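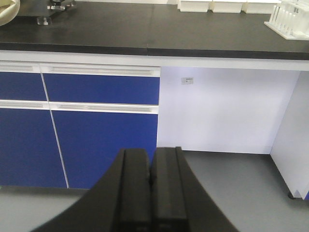

December, 7:40 am

Batch 12 of the walnut ink is out of the steep and it is gorgeous. Proper brown-black, with that reddish edge where it pools! Batch 11 looked like weak tea next to it on the same sheet of Otero cotton.

Changes from last time: husks went in whole, straight from Kartini's freezer bag, and soaked overnight before any heat. 218 g husk, 931 ml rainwater. Held it just under a simmer until the spoon came out coated, strained through the old linen, then back on low to reduce. Gum arabic went in at the end, off the heat. Two cloves in the jar against mold (Adi swears by wintergreen oil, but I can't stand the smell and we're out anyway).

Swatches, dip pen with the pointed nib:
Otero cotton - crisp, no feathering, lovely shading on the downstrokes
Drekmont laid - a bit of bleed along the chain lines, still very usable
cheap copier paper - spiders everywhere, as expected
Endang's handmade kozo - soaks straight in, but what a color. Would be wonderful with a brush.

Iron test: added a pinch of ferrous sulfate to a small pot and it went almost black while I stirred. I laughed out loud. Keep that pot separate and LABELED, please, it will eat a steel nib if you leave it sitting. Ikhsan, this means your good one.

Fade strips are up in the south window, half of each covered with foil. Plain ink on the left, iron on the right, batch 11 underneath for comparison. Leave them alone until I've scanned the first set.

Still puzzled by the fine sludge at the bottom of the jar. It's there even after the second straining. Could be gum that never dissolved, could be husk dust. Oluwatosin suggested letting it settle cold and pouring off the top, so I'll try that with half and leave the other half as it is.

To do: more gum arabic, small amber bottles, ask Kartini if she has any husks left. pH strips are in the second drawer, not the first. Next batch I want to try the Majimbun recipe with vinegar in the soak.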